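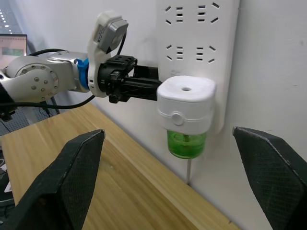 A Premau arm with its fingers closed on a plug-in mosquito repellent heater at the Mernmont shared workshop.

MERNMONT, 2 August 2023 — Members of the Mernmont shared workshop have built a two-arm rig, named Premau, and given it the least glamorous job they could think of: looking after the mosquito repellent.

The build began in June and has eaten 723 dollars in parts, not counting coffee. Its programme covers gripping the heater, plugging it in and letting go, the last being the part people forget to practise.

"My neighbours bought a fly screen," said builder Mircea Neagu. "I respect that — they have their evenings free."

Code and drawings will be shared with members under the name Costache. Visitors are welcome at the next open bench, long sleeves advised.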